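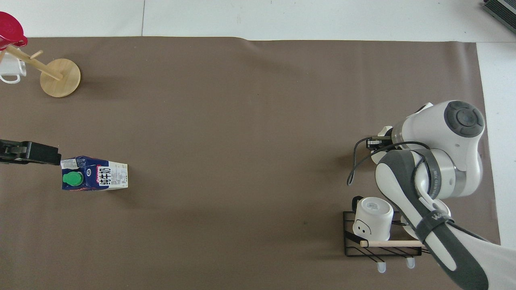

A mug tree, a milk carton and a small wire rack on a brown-grey mat.

In defence of the dish rack

When I moved to Eddale, the kitchen of my unit had a dishwasher under the bench and no place to put a wet cup. The agent showed me the dishwasher with some pride. She opened it, she pulled out both baskets, she closed it again. I thanked her, and the same week I went and bought a wire rack.

My opinion is simple and I will try to defend it. A small household should have a dish rack and a mug tree standing out in the open, every day, also when guests come. I know that this is not the fashion. In the home magazines the bench is bare from one wall to the other, perhaps with a bowl of lemons. I have read that a bare bench gives calm. To me it gives the feeling that I must ask permission to drink tea.

Consider what happens with a mug in a house with a bare bench. You drink your tea. You open the dishwasher, which is half full of clean things from yesterday, so you put the mug in the sink and promise yourself to come back. By evening there are 5 mugs in the sink and you take a sixth from the cupboard. The owner of such a kitchen needs many mugs, and a long cupboard for them, and then a bigger kitchen for the cupboard. Now consider the mug on the tree. You take it by the handle, you use it, you wash it in the time that the kettle needs to become quiet, and you turn it upside down on the rack. Later you hang it up, or you do not, and tomorrow you take it from the rack directly.

It is a small circle and it asks very little of a person. I have three mugs. One of them is ugly, from a bank that had a branch in Rukura, and it is the one I use most.

My friend Hakim Kwok, with whom I have argued this matter for several years, holds the opposite position. He says a rack is an unfinished job which you put on display. For him the dishes are done when they are dry and behind a door, and everything before this is only delay. He also says that dust falls on a cup that hangs in the open. About the dust he has a point. My answer is that dust falls on the cups you do not use, and I would ask him why he keeps those. But I admit that near a stove the argument is weaker, because frying leaves a thin film on everything, and I had to move my tree to the other side of the window last March after I noticed this on the upper pegs.

I should also be fair about water. The people who fill a dishwasher completely and run it once probably use less than I do. I wash in a basin with little water, but I do not measure it, and I will not pretend to have figures. For a family with four children I would not recommend my way at all. My claim is for the household of one or two, where the machine waits three days to be full and the porridge bowl waits inside with it.

Then there is the question of the mat. Many people buy the rack and forget that it drips, and afterwards they blame the rack for the stain on the bench. A large mat, larger than you think you need, solves it. I prefer a brown or grey one. My first was white, from the market in Nastgate, and it looked tired in a week. With a large mat there is also room to put down the milk while you pour, and the milk is the true enemy of the bare bench. It comes out of the fridge several times a day, it has a ring of wet under it, and no magazine has found a place for it.

As for the stand, I like plain wood with a heavy base. The light metal ones turn around when you take a cup from one side only, and if the other side is full you can lose everything. A Kusuma Street shop sold me mine without a box and without instructions, and I have not missed them. The pegs should be tilted up a little. Look at this before you pay, for on some stands they are quite level and the mugs slide with every knock to the table.

Hakim visited again recently. He dried his cup with a towel, looked for the cupboard, remembered in whose kitchen he was, and hung it on the tree with the handle facing the wall. I turned it around after he left.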